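Chapter 4
Wood Indoors: Floors, Tables and Trim

Wood goes on changing after it has been cut, dried and shaped. It takes up moisture from damp air and gives it back when the air is dry. As it does, it swells and shrinks, mostly across the grain and very little along it. Much of what a furniture maker or floor layer does is a response to this one fact.

Chapter 3 dealt with drying lumber at the mill. We now follow the boards into the finished room. A heated house in February may be much drier than the same house in summer, and a wide tabletop can change width enough to split if it is fastened too tightly to its base. Floors have the same problem on a larger scale. The usual answer is to leave a gap at the wall and hide it with a baseboard.

Grain matters for looks as well. Straight, fine grain gives a calm surface and is often chosen for tables. Boards with knots and streaks are common in floors, where the pattern is spread over a large area.
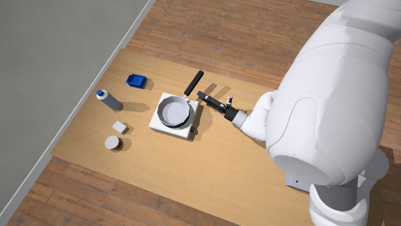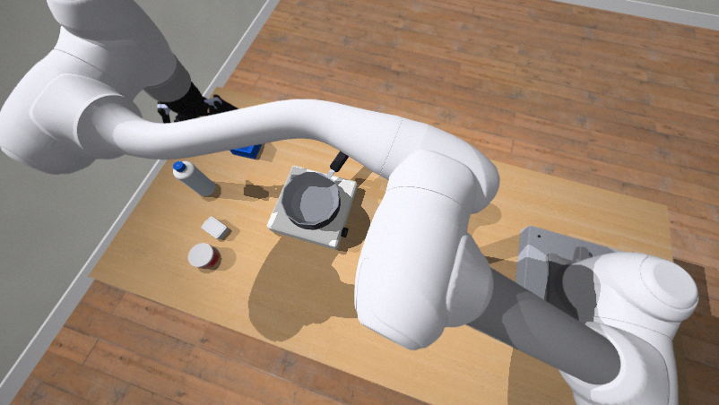
Figure 4.1. A light wooden table with fine grain on a brown plank floor with darker knots, two views.

Builders in different places have settled on different habits. In the Kekholm district, floorboards were traditionally laid loose for the first winter and nailed down the next year, once they had finished shrinking. The workshops at Trerken used narrow boards throughout — a narrow board moves less, so the gaps between boards stay small. The Nodham survey, completed in 2000, looked at 54 older houses and found that most of the damaged floors had been laid tight against the wall.

Section 4.1 explains how moisture content is measured. Section 4.2 covers movement across the grain, with worked calculations for a floor and a tabletop. Before reading on, review the terms "flatsawn" and "quartersawn" from Chapter 2.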